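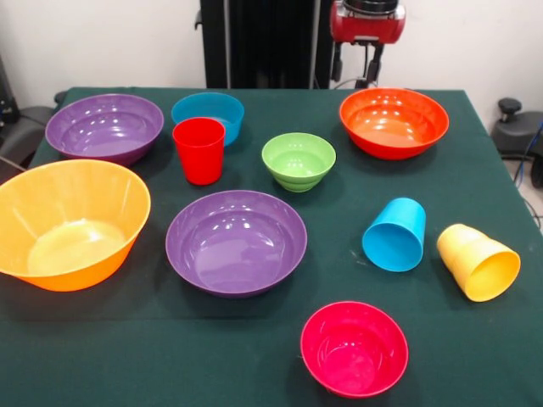 One member replied to the notice of meeting by asking that the kitchen charge stay as it is until the new heating bill comes in, and wanted the request read out before anything else. It was read out and taken under item 3.

Clullonon Hall Users' Group
Minutes of the meeting held on December 17, 2023 in the small room

Present: 19 members. Apologies had come from the Keno evening group and the choir.

1. Minutes of the October meeting
Agreed, with one correction. The side gate opens on to McAlister Lane, not the car park.

2. Matters arising
The notice board has been moved inside the porch. The dripping tap in the gents is still to be looked at. Ilura Plumbing has been asked again for a date.

3. Hire charges
The hall charge goes up by £2 an hour from the new year for new bookings. Bookings already made stay at the old rate. On the kitchen, several members agreed with the written request. Others felt the charge was already too low for a full day's use. It was put to a vote and the kitchen charge was left alone until the bill is in.

4. Money
The account stands at £400 after the insurance was paid. The autumn lunch brought in £148. Receipts for the lunch are still wanted from two helpers.

5. Kitchen
Cupboards are to be cleared after every hire. Cups and bowls go back on the lower shelves, where the toddler group can get at them. Tea towels should be taken home and washed by whoever used them. The oven timer sticks and a note will be put on the door.

6. Floor
Chairs have been dragged again and there are fresh marks near the stage. Felt pads will be bought. The dance class asked if the floor could be sealed over the summer. A price will be got from McAlister Flooring.

7. Any other business
The outside light goes off too early for the evening classes. The timer will be changed.

Next meeting: date to be put on the notice board. The meeting closed at 8.50 pm.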